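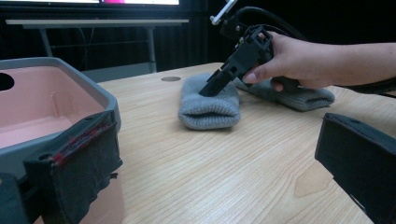
木の天板と灰色のニット小物

4月 水曜 午前
引き出しロック(貼り付け式)の保持力、続き

前回の宿題は、Ivellの引き出しロックが化粧板の扉でだけ剥がれる件。塗装した無垢材では問題が出ていない。同じ両面テープ、同じ貼り方のつもりでやっているので、下地の違いか、貼ってから引くまでの時間の違いか、どちらかに絞りたい。

試験体の面材はVornellの白い化粧板。前回の残りを切り直した。切り口の粉が表に回っていたので、乾いた布で払ってからアルコールで拭き、しばらく置いた。拭いた直後に貼ると端が浮く。前にやって懲りている。テープはPappasの透明タイプ、ロットは1413。箱の側面に書いてあるのを写した。開封済みの古いほうは今回使わない。

条件
・面材:Vornell化粧板(白)、比較用に塗装の無垢材
・テープ:Pappas透明、ロット1413
・放置:貼った当日のものと、7日置いたもの
・引き方:扉面に対して直角、ゆっくり
・荷重:60 Nで保持、持てば100 Nまで上げて保持
・治具:Stornero、クランプは幅の広いほう

当日貼りのほうから引いた。化粧板は60 Nで保持中に上側の角からめくれ始め、そのまま落ちた。音はほとんどしない。テープは面材側からきれいに離れていて、糊残りは見えない。ロック本体側にはしっかり残っている。無垢材は60 Nで変化なし、100 Nに上げても持った。前回と同じ傾向なので、ここまでは再現できたことになる。

7日置いたほうは、化粧板も60 Nを通過した。100 Nでは保持の途中で下側の角に白い筋が入ったが、外れてはいない。荷重を抜いたら筋は薄くなった。完全には消えない。無垢材は変化なし。

放置時間が効いているのは確かだと思う。ただ、当日貼りの化粧板が落ちたときに、めくれが必ず上側の角から始まるのが気になる。テープの幅に対してロックの台座が少し上に張り出していて、直角に引いているつもりでも上に力が寄っているのかもしれない。クランプの掛かり位置を下げて引き直したものは、同じ当日貼りでも落ちるまでが長かった。時間は計っていないので、次回はストップウォッチを回すこと。

説明書の文面についても書いておく。いまのIvellの説明書には「貼り付け後、しばらく置いてからご使用ください」としかない。「しばらく」では読んだ人が決められない。夕方に貼って、その晩から子どもが引っ張る家もあるだろう。放置の日数を数字で書くか、置いているあいだは引き出しに刃物や洗剤を入れないでくださいと書くか。両方書いてもいい。拭き取りの手順も、今の図では貼る面を布で一度なでているだけに見える。台所の扉は油が付いているので、この絵では足りない。

午後
化粧板の表面を見直した。白い面材は裏と表で手触りが違い、表のほうが滑る。水を一滴垂らすと表では丸く立ち、裏では広がる。表の撥水がテープの初期の付きを悪くしている、という筋書きは合いそうだが、裏に貼った比較をまだ取っていない。実際の扉で裏面に貼ることもある(ロックの受け側は内側に付く)ので、これは取る価値がある。

受け側の部品についてもう一つ。本体が持っても受けが先にずれると、引き出しに指の入る隙間ができる。今日の試験体では、100 Nのあとで受けが横にずれたものがあった。化粧板、7日置きのほう。外れてはいないので保持としては通過だが、使う人から見れば合格とは言いにくい。判定の欄が「保持/脱落」しかないので、「ずれ」を足したい。書式は自分で直してよいか、あとで聞く。

貼り直しの件は手を付けていない。一度剥がしたテープを使わないよう説明書にはあるものの、位置を間違えたら貼り直す人は多いはずだ。予備のテープを同梱する話が前に出て、そのままになっている。
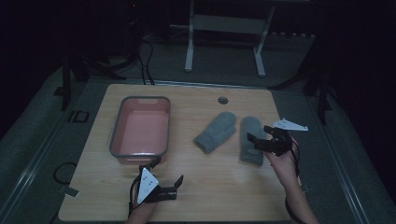 Satish Joshiからは、上の経過を回したところで返事が来た。クランプを下げた分は別の表に分けておいてほしい、引き方を変えたものを当日貼りの結果に混ぜると、あとで放置時間の比較ができなくなる、とのこと。もっともなので分けた。それから、ずれを記録するなら受けの縁に鉛筆で線を引いておけば測りやすい、とも書いてあった。「判定の書式は直していい。ただし古い欄は消さずに残して」。書式の件はこれで済み。

こちらからは、室温を書いていなかったことを返した。朝は暖房を入れる前に貼っていて、テープには冷えた状態の面材が当たっている。7日置きの組は暖房の入った時間に貼ったものなので、放置時間のほかに温度の差も入ってしまった。比較としては弱い。当日貼りを暖まってからもう一組作り、同じ荷重で引き直す。

次回
・化粧板の裏面に貼ったもの、当日と7日置き
・当日貼りの取り直し(室温を記入)
・クランプ位置は元の高さに戻す。下げたものは別表
・60 Nでの脱落までの時間を計る
・受けの縁に鉛筆の線、荷重を抜いてからずれを測る
・説明書の文案、拭き取りの図の差し替えを頼む

片付け:使ったテープの台紙は捨てた。落ちた試験体は捨てずに、面材とロックを組にして袋へ。袋には当日貼りとだけ書いてある。クランプのゴムが片方減ってきているので、引き直しの前に交換する。替えのゴムは引き出しの奥。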